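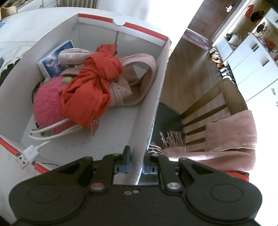 A Arncombe, empresa dedicada ao ensino de tarefas manuais a robôs por demonstração, anuncia a abertura do programa Gramness, destinado à recolha de demonstrações em habitações comuns. O programa assenta numa pinça portátil, designada Pal, que uma pessoa segura e conduz com a própria mão enquanto executa a tarefa a ensinar. Entre as primeiras tarefas incluídas no plano de trabalhos figura a de retirar objetos de uma caixa de cartão aberta, de paredes brancas e rebordo vermelho, onde se acumulam um tecido vermelho-alaranjado atado em nó, um peluche cor-de-rosa em forma de morango, uma tira cor-de-rosa clara com furos e um cabo branco com ficha USB-A. A combinação de materiais moles, peças delgadas e elementos que se enlaçam uns nos outros corresponde ao tipo de dificuldade que a empresa pretende documentar nesta fase.

O anúncio foi feito a 13 de junho, em Sultstead, onde a Arncombe tem a sua sede e o seu laboratório de ensaios. A fase agora iniciada prolonga-se até dezembro e prevê a participação de 90 agregados familiares, que acolherão sessões de demonstração nas suas cozinhas, salas e zonas de entrada.

Demonstração à mão e comando remoto

Até à data, a maior parte do trabalho da Arncombe era realizada por comando remoto. Um operador, sentado numa estação de controlo, conduzia um braço robótico instalado em laboratório e repetia a mesma tarefa até reunir um número suficiente de execuções válidas. O método permanece em uso e continuará a ser aplicado às tarefas que exigem força considerável ou que decorrem em espaços vedados à presença humana. Apresenta, contudo, limitações conhecidas: o operador não sente a resistência dos objetos, a preparação de cada sessão é demorada e o equipamento não se transporta facilmente para uma habitação.

A pinça Pal foi concebida para suprir essas limitações. O demonstrador segura-a, aproxima os dedos do objeto, fecha-os, levanta e pousa. A imagem captada a partir da própria pinça e o registo da abertura dos dedos ficam associados ao movimento da mão, compondo uma demonstração completa. Os mesmos dedos são depois montados no braço robótico que há de reproduzir a tarefa, de modo que a geometria do contacto se mantém entre quem ensina e quem executa.

«Uma pessoa que arruma uma caixa em casa toma dezenas de pequenas decisões sem as enunciar: por onde pegar num pano, se convém soltar primeiro o cabo, quando vale a pena largar e tentar de novo», afirma Ankit Mathur, diretor do programa Gramness. «O comando remoto regista essas decisões com atraso e com esforço. Com a pinça na mão, o demonstrador trabalha a um ritmo próximo do habitual, e é esse ritmo que nos interessa conservar.»

Resultados da fase preparatória

A fase preparatória, concluída antes do presente anúncio, decorreu em instalações da empresa e num conjunto reduzido de habitações cedidas por colaboradores. Foram recolhidas 1.449 demonstrações, das quais quase 800 disseram respeito à manipulação de objetos têxteis ou flexíveis. Este último grupo foi também o que exigiu maior número de repetições, em particular nos casos em que um objeto mole cobria parcialmente outro, ou em que uma tira ou um cabo passava por baixo dos restantes.

Da análise desse material resultaram 2 alterações ao protocolo. A primeira diz respeito à aproximação: os demonstradores passam a ser instruídos a deter a pinça por um breve momento junto ao bordo do recipiente, antes de entrarem com os dedos, para que o conteúdo fique registado antes do primeiro contacto. A segunda refere-se às tentativas falhadas, que na versão anterior eram eliminadas e que passam a ser conservadas e assinaladas como tal. A equipa técnica considera que uma pega que escorrega, seguida da respetiva correção, contém informação útil para a aprendizagem do sistema.

A Arncombe sublinha que os resultados da fase preparatória não constituem uma medida do desempenho de qualquer robô em ambiente doméstico. Os ensaios de reprodução das tarefas em braço robótico serão realizados separadamente, no laboratório de Sultstead, e os respetivos resultados serão divulgados em documento próprio.

Organização das sessões

Cada agregado participante receberá uma pinça Pal, um guia impresso e uma sessão inicial de formação, ministrada presencialmente por um técnico da empresa. As tarefas são propostas numa lista, mas os objetos pertencem à própria habitação. O programa não fornece conjuntos normalizados de objetos nem solicita que os espaços sejam arrumados ou esvaziados para o efeito – a variedade de superfícies, de luz natural e de mobiliário é um dos fins declarados da recolha.

O plano de trabalhos contempla, nesta fase, a retirada e a reposição de objetos em caixas e gavetas, a separação de peças de tecido, a arrumação de cabos e carregadores, a recolha de calçado e a disposição de loiça não quebrável. Ficam excluídas as tarefas que envolvam lâminas, líquidos quentes, medicamentos, chama ou animais domésticos. Menores de idade não podem atuar como demonstradores.

As demonstrações podem ser interrompidas a qualquer momento. O participante que detete um erro na execução deve concluir o movimento em curso, pousar a pinça e assinalar a ocorrência no guia. Não é necessário repetir a tarefa de imediato. As sessões são remuneradas por tempo de participação, independentemente do número de demonstrações consideradas válidas, opção que a empresa adotou para não incentivar execuções apressadas.

Proteção da privacidade

Dado que a recolha decorre em casas habitadas, o programa Gramness obedece a regras específicas em matéria de imagem. Antes de cada sessão, o participante indica as divisões abrangidas e confirma que todas as pessoas presentes foram informadas. O material recolhido permanece no equipamento até ser revisto pelo próprio participante, que pode eliminar qualquer demonstração sem apresentar justificação. Só depois dessa revisão é transferido para a Arncombe.

Uma segunda revisão, efetuada pela equipa técnica, destina-se a ocultar rostos, correspondência, ecrãs e outros elementos que permitam identificar pessoas ou moradas. O som não é gravado. O consentimento pode ser retirado durante toda a vigência do programa, caso em que as demonstrações correspondentes são apagadas e deixam de ser utilizadas em treinos posteriores.

«Pedimos às pessoas que nos abram a porta de casa, e essa confiança impõe obrigações concretas», declara Ankit Mathur. «A decisão sobre o que sai de cada habitação cabe a quem lá vive. Preferimos perder uma boa demonstração a conservar uma que o participante não queira partilhar.»

Candidaturas e calendário

As candidaturas encontram-se abertas a residentes em Sultstead e nas localidades vizinhas. Não é exigida experiência prévia com robôs ou equipamento de comando remoto. Será dada preferência a uma composição diversificada de habitações, incluindo apartamentos de pequena dimensão, casas partilhadas e residências de pessoas com mobilidade reduzida, para as quais a pinça dispõe de um punho alternativo. Os candidatos devem indicar o tipo de habitação, o número de residentes e os períodos do dia em que podem realizar sessões.

A seleção será comunicada por escrito a todos os candidatos. As primeiras sessões de formação terão lugar após a conclusão desse processo, e a recolha encerra em dezembro. A Arncombe tenciona publicar, depois do encerramento, um relatório com a descrição do protocolo, a distribuição das tarefas realizadas e a relação das principais causas de falha observadas. As instituições de ensino interessadas em consultar o protocolo antes dessa data podem dirigir o pedido ao gabinete de imprensa.

Sobre a Arncombe

A Arncombe desenvolve métodos e equipamento para o ensino de tarefas a robôs, por demonstração manual e por comando remoto. A sua atividade abrange a conceção de pinças e estações de controlo, a formação de demonstradores e a realização de ensaios de manipulação. A empresa tem sede em Sultstead, onde funcionam igualmente a oficina de montagem da pinça Pal e a equipa responsável pelo programa Gramness.

Contacto para a imprensa: Gabinete de Comunicação da Arncombe, Sultstead | © Arncombe. Todos os direitos reservados. | Voltar ao topo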